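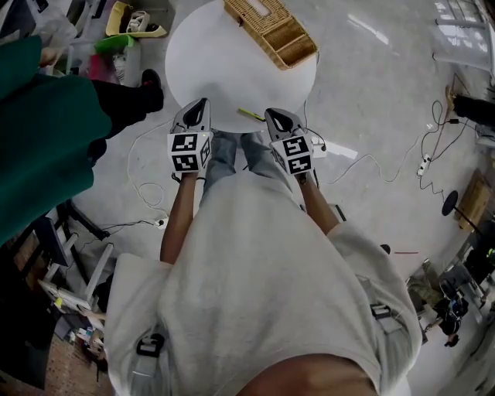

Chapter 7: What Happens to Paper After the Bin

Contents > Part Two: Materials in Motion > Chapter 7

Most of us handle paper all day long and think about it very little. A cereal box, a bus ticket, a school notice, the sleeve on a coffee cup - all of it passes through our hands and is gone by evening. In this chapter we follow that paper out of the building and down the road, and I hope you'll find the trip as interesting as I do. Paper recycling is one of the oldest recycling trades there is, and it is full of clever tricks with water, screens and air bubbles.

You'll need two ideas from Chapter 6: the difference between sorting at the source and sorting at a plant, and the meaning of the word "contamination." If either one feels shaky, go back and reread those pages first. They're short.

7.1 A fiber's life

Look at the torn edge of a sheet of paper with a hand lens and you will see tiny hairs sticking out. Those are fibers, and they are the whole story! Paper is a mat of plant fibers, usually from wood, that were mixed with water, spread over a screen, pressed and dried. As the water leaves, the fibers cling to one another, and you have a sheet.

The lovely thing about this process is that it runs backward so easily. Put the sheet in water, stir hard, and the fibers let go. You can spread them out and dry them again, and you have paper again. That is recycling at its simplest, and you can do it at home with a blender and an old window screen (we will, in the activity at the end of the chapter).

But fibers wear out. Each trip through the mill bends them, breaks some of them and leaves the rest a little stiffer. Long fibers make strong paper, the kind you want in a shipping box. Short fibers make weaker, softer paper. So a fiber may begin its life in a strong box, move on to something lighter, and end up in an egg carton. When it gets too short to hold on to its neighbors, it washes through the screen and leaves with the waste. Mills make up the loss by adding some new fiber, and this is why you'll often see a package labeled as partly recycled.

7.2 The town of Sketstead

Throughout Part Two we've been using the town of Sketstead to see how things work on the ground. For years Sketstead picked up everything in one bin: paper, cans, bottles, the lot. People liked it. It was easy, and the trucks were full.

The trouble showed up at the other end. The town sends its paper to a mill in Wernora, and the mill checks what comes in. Broken glass had worked its way into the bales. Half-full soda bottles had leaked over the newspapers. On one bad morning the mill turned away 40 bales, and the town had to pay to have them hauled home again.

Sketstead then tried something different in one neighborhood, Dunleavy. Every home there got a second bin with a blue lid, for paper and cardboard only. The trial covered 2,000 homes and began in May. The town sent out a one-page guide with large drawings, and drivers left a friendly tag on any bin that had the wrong things in it.

I find the tags the best part of the story. There were no fines and no scolding letters. A tag just said what was wrong and where it should go instead. A pizza box with a clean lid and a greasy bottom got a tag saying to tear it in half, put the lid in the blue bin and the bottom in the compost. People learned quickly, and they started asking good questions. What about receipts? What about wrapping paper? What about the window in the envelope?
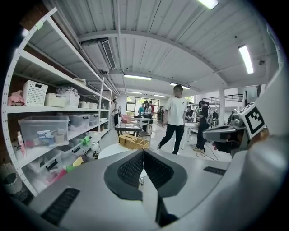
Those are questions for the mill as much as for the town, and the answers depend on the machines the mill has. An older mill may not want any envelopes with plastic windows. A newer one can catch the plastic on a screen and carry on. Before you memorize a list of what is and isn't allowed, find out who is buying the paper in your area, because that list is really theirs.

7.3 Inside the mill

The bales arrive by truck and are dropped into a pulper, a huge tub of water with a spinning blade at the bottom. Think of it as the blender from your kitchen, grown to the size of a room. The paper breaks down into a gray soup called pulp. Staples, tape and bits of string come out here, and so does a surprising amount of plastic wrap.

Next come the screens. The pulp is pushed through holes and then through narrow slots, which let the fibers pass and hold back the bigger scraps. After that it may be spun in tall cones. Heavy grit slides down the walls and drops out of the bottom while the fibers leave by the top.

If the pulp is going to be made into white paper, the ink has to go too. Air is bubbled up through the tank, the ink sticks to the bubbles, and a dirty foam gathers on the surface where it can be skimmed away. It looks awful and it works beautifully!

Key words for this chapter

bale - a large block of pressed paper tied with wire
fiber - a thin thread of plant material
pulp - fibers mixed with water
pulper - the tub where paper is broken down
de-inking - taking ink out of pulp

Before you read on, collect the paper you throw out in one day and sort it into strong, medium and soft. Keep the piles. We'll use them in Section 7.4, where we meet the mill's grading table.

© Illari Schoolbooks | Contact the editors | Back to top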